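Bramstead Front Rooms – Gallery

Posting these fast, sale setup starts Wednesday and I still have the hall to do. Most of you asked about the fake greenery after the last page so there's more of that than furniture this time. Sorry to the furniture people.

Quick background for new folks. Front rooms of the old Bramstead place, two of them, dressed up for the November open house. Everything gets put together from what's in the storage boxes plus whatever turns up at the Tiedemann sale. Budget was tiny again. No fresh flowers, they don't last the week in that heat and the radiators can't be turned down.

A few notes before the pictures, mostly so I remember next year.

The boxes. All the artificial stems went into one big Flulier box last spring without tissue and came out flat. Steam from the kettle fixed the leaves. Did not fix the ferns. Ferns are gone.

The flocked stuff sheds. Cut it over newspaper, not over the rug. I did it over the rug. Still finding green fuzz in the fringe.

Wire cutters, not scisors. The thick stems have a wire in them and I've ruined 2 good pairs now.

Mantel first, then the side tables, then anything for the floor. Did it backward last year and ran out of long stems by the time I got to the mantel, which is the only thing anybody sees from the door.

Colors – kept the whole lot green. There was talk of red berries. The berries are in the box marked Movbridge if somebody wants to do the upstairs landing with them, please do, I don't want them back.

Vases. Clear glass everywhere in the front room, china in the back. Wash the glass the night before and let it drain upside down on a towel. Ribbed ones hold onto every fingerprint and you only notice once the lamps are on. Wipe again after the stems are in, becuase your hands have been all over the rim by then.

Tall things lean. A handful of thin straight stems in the middle gives the floppy ones something to rest on. Don't tie them, it looks like a broom.

Ok, greenery.

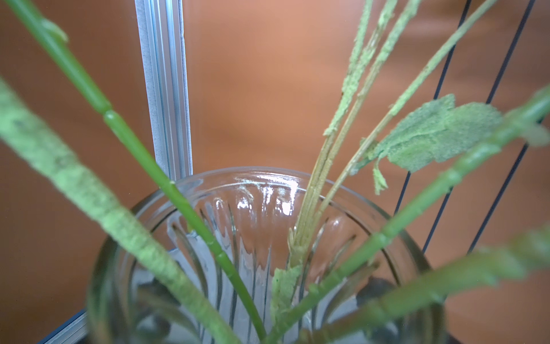 Ribbed glass vase, all greens. Smooth jointed stem and a fuzzy sage one to the left, skinny tan-olive bunch on the right.

The jointed one looks like bamboo to me, no idea what it's sold as. Wish I'd bought more. It's the shine that does it, next to all that flocking – everything else in the box is matte and a bit dusty looking. Skinny ones have the green fuzz on them too, in patches, heavier toward the top. I like them patchy. Would go with a bunch of those again, spread out as they come up.

Glass could use another wipe at the back of the rim. On the list.

If you're copying this at home, start with the thick stems and push them right down into the vase, then feed the thin ones in last. Turn the vase as you go. Mine always end up with a good side and a bad side, so the bad side gets the wall.

Open house hours are on the main page, doors at 5, last people in at 7. Side gate please, front step is still loose. More pictures when the hall is done.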